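Tema 4. Suelos de madera en interiores: humedad, colocación y mantenimiento

Apuntes de clase. Módulo de acabados interiores.

4.1 La madera y el agua

La madera intercambia humedad con el aire hasta alcanzar un equilibrio. Cuando gana agua se hincha y cuando la pierde merma. El movimiento es mayor a lo ancho de la tabla que a lo largo, y por eso las juntas que se abren en invierno suelen ser las longitudinales.

Antes de colocar hay que medir la humedad de la solera y la de las tablas. La diferencia entre el contenido de humedad de la tabla y el del rastrel no debería pasar de 2 puntos. El material se deja en la estancia, con los paquetes abiertos, el tiempo que indique el fabricante.

4.2 Sistemas de colocación

Clavado sobre rastreles. Es el sistema tradicional. Admite lijados sucesivos y permite pasar instalaciones por debajo, pero consume altura.

Encolado. La tabla va pegada a la solera en toda su superficie. Exige un soporte plano, limpio y seco.

Flotante. Las tablas se unen entre sí y descansan sobre una lámina aislante. Se coloca rápido y se desmonta con facilidad. Suena más hueco al pisar.

En los tres casos se deja una junta perimetral, que luego tapa el rodapié. En el ejercicio de la nave Sturby se trabajó con 12 mm. Ojo con los pilares y los marcos de las puertas, donde se olvida a menudo.

4.3 Dirección de las tablas

Por norma general se orientan en paralelo a la entrada principal de luz, para disimular las juntas. En pasillos se sigue el lado largo. En plantas abiertas tipo loft conviene mantener una sola dirección en toda la superficie y replantear desde la pared más larga.

Suelo de tablas en un espacio abierto, con pared blanca a la izquierda:

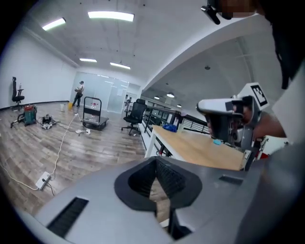 4.4 Acabados y mantenimiento

Barniz: forma película, se limpia con mopa apenas húmeda. Una raya profunda obliga a lijar el paño completo.

Aceite: penetra en la madera y se puede reparar por zonas. Hay que renovarlo con más frecuencia.

No se usan vaporetas ni amoniaco en ninguno de los dos.

Para la próxima sesión: leer la ficha técnica del barniz Tolter y calcular las tablas necesarias para el plano Jatley, con las mermas por corte incluidas.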